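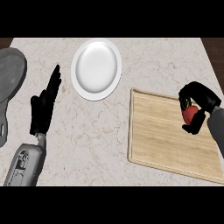
Fishing Trip Turns Into Longest Swim of Local's Life, Cooler Survives Too

14 Feb 2022

Most people who go fishing off Mistberg come home with a sunburn and a story about something that got away. One 61-year-old retired roofer has gone one better, because the thing that got away was his boat.

The man, who has asked that his name be kept out of it until his wife stops bringing it up at dinner, motored out past the Cullen sandbar before dawn in a 14-foot aluminum dinghy with a thermos, two rods and a bag of frozen squid. By midmorning he had landed one undersized flathead, put it back, and leaned over the side to rinse his hands.

What happened next is a matter of some dispute between him and the dinghy. His version involves a rogue wave. The water that morning was, according to everyone else who was on it, flat as a dinner plate.

Either way, he went in, and the boat, which he had left idling in gear, carried on toward the horizon without him. He swam after it for a while. He later told the rescue crew he had gotten within an arm's length of it twice, and that both times it seemed to speed up.

That left him bobbing in open water with nothing to hang on to except his cooler, a big blue Flumar that had tipped over the side at the same moment he did. The cooler floated. He got both arms across the lid and started kicking for shore.

Then the dolphins showed up.

He saw the fins first, and he is happy to admit that he didn't take the time to work out what kind they were. The language he used is said to have carried all the way to the Chauke boat ramp. When the animals came up to breathe and proved to be a pod of bottlenose dolphins, he apologized to them out loud.

The pod hung around for more than an hour, circling him and now and then giving the cooler a bump. He is convinced they were steering him home. The rescue crew, who have met dolphins before, think they may have been after the squid.

He was in the water for 7 hours all told, and was finally picked up 300 yards off the beach by a crew who had gone out looking for the owner of an empty dinghy. It had run itself aground near Chauke that afternoon with the motor still going and both rods in their holders. One of them had a fish on it, and a better one than he'd caught all day.

Apart from a mild chill, some impressive chafing and a jellyfish sting in a place he would not point to, he was fine. He turned down a ride to the hospital and asked for a cheeseburger.

The rescue group took the chance to remind boaters to wear a life jacket and clip on the engine cutoff cord, the curly red thing that comes with the motor. His was in the garage at home, still in its plastic.

He has since given the group $100 and the use of his roofing ladder. He plans to be back on the water by June, once the dinghy's propeller has been replaced and certain conditions laid down at home have been met. The cooler is going with him. At last report it still had four sandwiches in it, and they were dry.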